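About us

Welcome to Junora! We are a small shop and workroom in Prurkthorpe, and we look after the sort of things that end up on top of other furniture -- desktop organisers, jewellery trays, letter racks and little chests of drawers for people who own more face cream than shelf.

We began at number 56 on the high street, selling other people's boxes, and moved across the road to number 53 when the boxes started to block the stairs. There is a proper counter now, a long table at the back for trying things out, and a kettle that customers are very welcome to ask about.

Most of those who come in want help with a dressing table. They bring a carrier bag of bottles and we tip it out and sort it together, which takes longer than you would think and is easily the nicest part of the job. We like to put a label on a compartment before anything goes into it, in whichever language is spoken at home, and then live with it for a week or two. Tall bottles go at the back, squat jars go where a hand can get round the lid, and if a space stays empty for a while we leave it be. Something always turns up at Christmas.

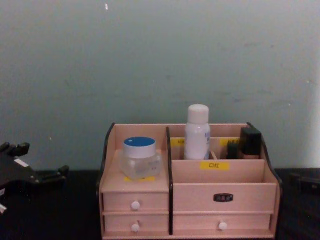 What we stock

Our two main ranges are Veloso, for dressing tables and bathrooms, and Cluvutex, for desks and sewing rooms. We keep 50 pieces on the shop floor and can order the rest (please measure your table first, and the height under any mirror or shelf as well!). Spare knobs and label strips are kept behind the counter, so do ask if one has gone missing.

Sorting mornings

We run these at the long table all year except December, when the shop is simply too full. Bring whatever is cluttering up your drawers, up to one bag each, and we will find the trays. Booking is at the counter or by post.

Finding us

Junora, 53 High Street, Prurkthorpe. The 366 bus stops outside, and there is a step at the door -- knock on the window and we will bring the ramp round.

Page last updated 6 August 2026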